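Search this site Search Menu

About Larneo

Larneo develops and tests manipulation routines for two-arm robot workcells. We work from a single floor of the Trudanach building, with 20 staff split between controls, fixtures and testing. The company was started by Mayu Morikawa, who still runs the controls group.

Our customers are mostly packing and kitting operations. They send us the items they handle, and we report which ones a pair of parallel grippers can manage and at what cycle time. Hosoda, our task scheduler, assigns each item to the left or right arm and keeps the two from entering the same space.

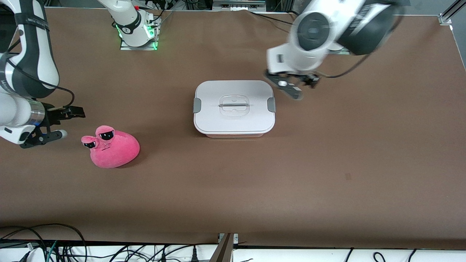

Each January we hold an open day. Visitors see the cells running at normal test speed — no slowed-down show program — and can read the error log on a monitor while they watch. Sessions start at 10 a.m. and last 3 hours. Osamu Kinoshita leads the technical session, which covers gripper force limits, cable routing and recovery after a missed grasp. Almost 800 people have attended so far.

Group visits can be booked at other times of year. Please state whether your group wants the general tour or the technical session. Closed shoes are required on the test floor.

Comments

dpruitt: Went to the technical session. The part on recovery was worth the drive. Will the slides be posted?

Larneo staff: Slides are sent to attendees on request. Use the contact form.

kestrel_m: Is the tour OK for a high school class?

Contact | © Larneo. All rights reserved. | Back to top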